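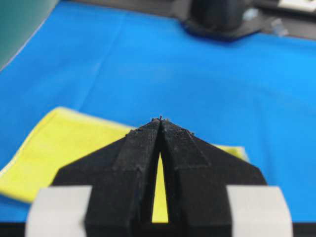

Wrist view from the Pusgate kit: textured black fingers over a yellow cloth, with the blue one behind.

Pusgate wrist recording kit

I make the Pusgate for people who want to collect their own examples for a learning system and would like to get on with it this week, not next spring. It's a small camera, a bracket and a pair of gripper fingers, and it goes on the end of the arm you already have (most light arms are fine, but drop me a line if yours has an odd flange and I'll have a look).

I started out recording from a camera on a tall stand and got fed up with it very quickly. Every time the arm leaned in, the elbow hid the one bit I wanted to see! With the camera at the wrist, the fingertips stay in view and so does whatever they're about to pinch, and the model gets the same view later on when it's trying the job by itself.

Cloth is what I test everything on. It never lies the same way twice, it hides its own edges, and a folded corner can look a lot like a crease until you're nearly on top of it. I like strong plain colours to begin with, then I move on to tea towels and old shirts once the recordings look sensible.

The fingers

They're matt black with a rough, grainy face and they taper to a point, so you can go after a single layer of fabric without grabbing the lot. You'll see faint layer lines and the odd burr. I leave those alone on the fingers I use myself, but if you're handling anything delicate, run a bit of fine sandpaper along the edges first and wipe off the dust. Two spare pairs come in the box.

Recording

The software is called Kerekes and it does very little, on purpose. You press the pedal, guide the arm through the job, press again, and you've got one example with the video and the joint positions lined up. Fluffed it? Hold the pedal down and it's binned. I'd keep a few of the clumsy ones where you miss and recover, mind you, as mine got much better at second tries once I stopped throwing those away.

What's in the box

Camera and bracket
One fitted pair of fingers, plus the spares
Foot pedal with a 3 metre lead
Hex keys and bolts
A printed set-up sheet

Not included: the arm, a computer or any cloths.

Delivery and returns

I build these in small batches at Erkley, so allow 14 days before yours goes out. If it doesn't suit, send it back within a month in a fit state to sell and I'll refund you, less the postage. Fingers on their own are listed under Dirnwood spares, along with longer pedal leads.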